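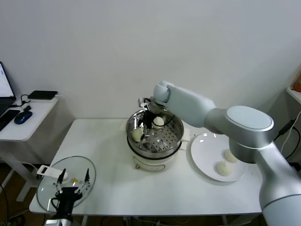
Steamed buns are back on the table in Prostside this winter

Prostside Neighborhood News
January 9, 2024

If you have walked past the Willus Cooking Room on Kinsella Street lately and wondered why so many people come out of it smiling and carrying something wrapped up in a dish towel, we can tell you that the steamed bun mornings have started again, and that they are every bit as popular as they were when they were first tried out in August.

For those who missed it the first time (and plenty of us did, what with vacations and the heat and nobody much wanting to stand near anything hot), the idea is a simple one. You come in, you put on an apron, you make a small lump of dough into a round bun, and you learn how to steam it so that it comes out soft and white and not flat, gray or soggy. Then you eat it, or you take it home to somebody who will be very glad to see you.

Each morning has room for 14 people, who work in pairs. The first two mornings of the new year filled up before the sign-up sheet had been on the door for a full day, and a third has now been added to the schedule. There is a waiting list as well, so please do put your name down even if the sheet looks full, as people come down with colds at this time of year and places open up at the last minute.

A small steamer and a big welcome

The people who run the mornings decided early on that they would not use the big stove at the back for this. Most of us don't have a stove like that at home, they figured, and many of their regulars live in one-room apartments in Bravdale where there is barely space for a kettle. So everything is done at the table, with a plug-in electric steamer of the kind you can keep on a shelf and bring out when you want it. It has a white base, a round steel basket full of little holes, and a clear glass lid, and that's really all the gear you need besides a bowl and a good-sized plate.

"I had one of these in its carton for three years," one woman from Bravdale told us while she was drying her hands. "My sister gave it to me and I did broccoli in it once. I didn't know you could do this with it. Now it lives out on the counter and my husband has to make his sandwiches somewhere else."

The dough is made the slow way, with flour, yeast, a little sugar and lukewarm water, and it is left to rise for 45 minutes under a cloth. That wait is a good part of the fun, as it turns into a coffee hour, and a lot gets talked over in that time, from the state of the sidewalk outside the post office to whose grandchildren have started walking. When the cloth comes off again everybody leans in to look, and there is usually a little cheer.

After that comes the shaping. Some folks like a plain smooth top and others want to learn the pleats, where you pinch the edge of the dough and turn it, pinch and turn, until it gathers up in the middle like a drawstring bag. It looks easy when the cook does it. It is harder than it looks, and we speak from experience here, having made one that could have passed for an old sock. It tasted fine.

Filling or no filling?

This has turned into a friendly argument, and we don't expect to see it settled any time soon. The recipe that is handed out at the door is for plain buns, and the cook who leads the mornings likes them best that way, torn open while they are still hot and eaten with whatever is around – soup, scrambled eggs, a spoonful of jam. Others hold that a bun without a filling is only half a bun. At last week's session there was a bowl of cabbage and mushroom on one table and sweet bean paste on the next, and a lively trade went on between the two.

One gentleman who grew up eating these at his grandmother's house said the plain ones were for breakfast and the filled ones were for company. He had come down from the north end of Kinsella Street, on foot and on an icy morning, and he had brought his own rolling pin. He went home with a bag of flour under one arm and the rolling pin sticking out of his coat pocket.

Children are welcome too as long as a grown-up comes with them. They tend to be the best pleaters, we are told, having small fingers and no worries about what the thing is supposed to look like.

Room to puff up

If there is one piece of advice that gets repeated more than any other, it's to leave the buns plenty of space. They swell as they cook, and if they are packed in tightly they will grow together and tear when you try to part them. Two or three to a basket is plenty for a small steamer, and it is much better to do a second round than to squeeze in one more and be sorry.

The other piece of advice has to do with the lid. Water gathers on the inside of it, and if you lift it straight up and wave it around, the drops fall right onto the buns and leave them spotty. Tilt it away from you, carry it off to one side, and lay it down flat on the table where nobody will put an elbow on it. Keep your face well back while you're doing this, too. Steam is hotter than people think, and the cook keeps a bowl of cold water by the sink for anyone who gets careless.

And then there is the matter of getting them out. Go one at a time, hold each bun gently around its sides, and have the plate right next to the steamer so there isn't far to travel. A fresh bun dents if you so much as look at it crossly. A wide plate with a bit of a rim is the best sort, and the buns should be set down with some air between them so their undersides don't go gummy.
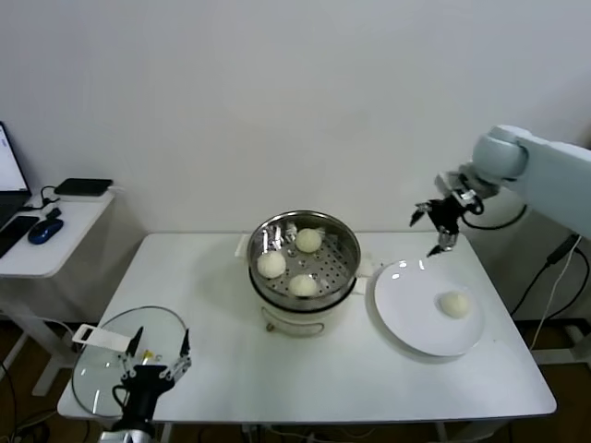 New steamers on the way

There was more good news this week for anyone who has been sharing one steamer between four and getting a little impatient about it. The winter soup lunch, which was held at the Willus room just before the holidays, brought in 3,380 dollars, and a good part of that is going toward more steamers, a set of mixing bowls, and a second long table so that people aren't bumping hips all morning. Whatever is left over will keep the price of a place where it is now, and it will pay for flour through the spring.

It was a lovely lunch, by the way, and if you were one of the 100 people who squeezed in out of the snow for a bowl of lentil soup, the folks at Willus have asked us to pass along their thanks. They would also like the owner of a green wool scarf with a hole in one end to know that it is hanging on the hook by the door.

There has been talk as well of an evening session for people who work during the day, and we have had more than one letter here asking for exactly that. Nothing has been fixed yet. The room is used for other things most evenings, and somebody has to be found to lock up afterward, but we understand that a trial evening could come along before the end of winter if enough people ask for it.

What to bring

An apron if you have one, and a clean dish towel to wrap up your buns for the trip home. Flour and yeast are provided. If you would like to try a filling, bring it already cooked and cooled, as there isn't time to start from scratch. Tie back long hair, and wear shoes you don't mind getting a little floury.

If you already own a steamer and have never quite gotten along with it, you are welcome to bring that too, along with the booklet if you still have it, and somebody will go over it with you during the coffee hour.

To sign up, put your name on the sheet inside the front door of the Willus Cooking Room, Kinsella Street, Prostside. The bus from Bravdale stops across the road. Please use the side entrance if you are coming with a stroller or a walker – the front step is still waiting for its new rail, and it has been slippery these past few mornings.

Recipe cards for the plain buns are in the wooden rack beside the sign-up sheet and are free to anyone, whether or not you're coming to a class. Please take only one per household for now, as the next lot won't be printed until the end of the month.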